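The Maluleke boxed edition of *Siltila*, issued by Hillia Editions in June, brings together the photographer Tetach's studies of a single river port. It consists of 3 bound volumes and is limited to 2,000 copies. With 762 plates in all, it is the fullest survey of the work to date.

The first volume is devoted to the harbour pictures and is the best printed of the set. Blacks are deep and the margins generous.
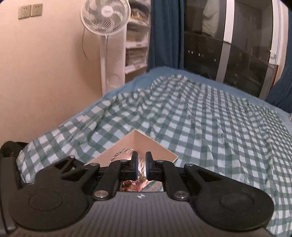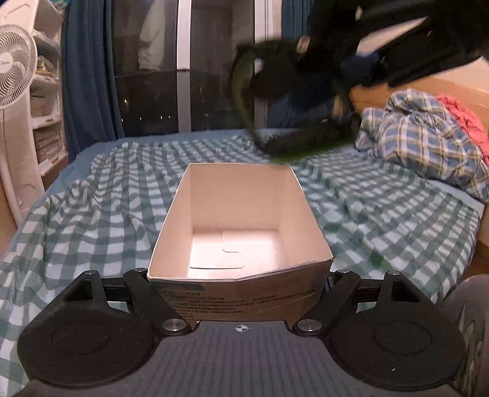
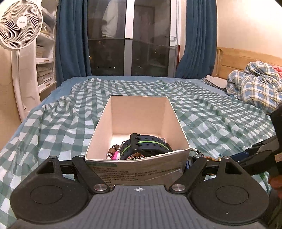
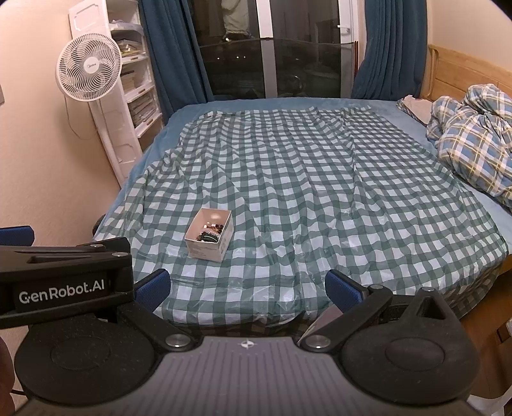
*All four: bedroom, with the gripper in the foreground.*

The second volume suffers from a tight binding, and several double-page plates lose detail in the gutter. The third contains the essays and an index of titles. The index is accurate, although the type is small and readers may find it tiring.

The edition is recommended to libraries and to collectors who do not own the earlier catalogues. Those who do may prefer to wait for the third volume, which the publisher intends to sell separately.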